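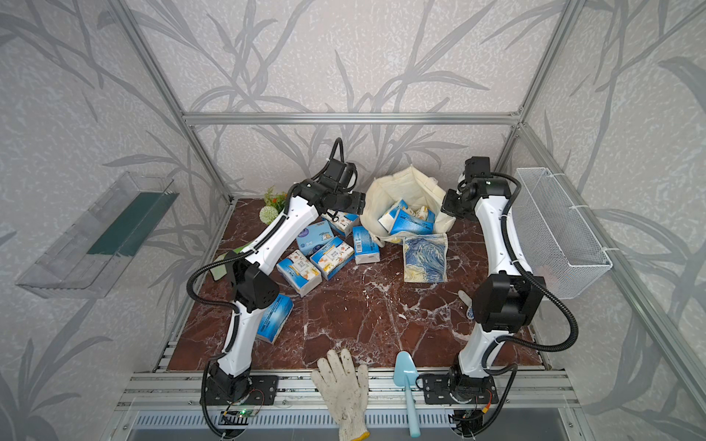 Well, the river chapter is finally off my desk. It was twenty to four in the afternoon when I sent it, and I celebrated with a cold cup of tea and the heel of a banana loaf (my standards have slipped this month).

I've been living with the Skotow and its wretched boundary since March. The treaty says the line follows the middle of the main channel, fine, lovely, except the river shifted after the big floods and now there are two channels and Dinden reckons the main one is whichever leaves it holding Karaki island. Sorkau reckons the opposite, naturally. I had 294 pages of pleadings to get through and I swear half of them are about depth soundings. One annex argues for 11 paragraphs over the colour of the ink on an old survey map!

What I keep coming back to is the difference between slow drift and a sudden jump. If the river creeps, the border creeps with it. If it leaps into a new bed overnight, the border generally stays put. Simple enough in a lecture theatre, but a flood that takes 4 years to finish the job? I wrote that section three times and I still favour the first version, which I'd deleted, of course.

Word count came in at 3313. The editors wanted it shorter, so I took a knife to the fisheries part and lost the whole bit on grazing rights – a shame, I was fond of the goats. Might turn it into a blog post.

Footnotes tomorrow. I've got one that just says "check this, seems dodgy" and no memory of what it was. Also need to ring the library about the overdue atlas, and get milk.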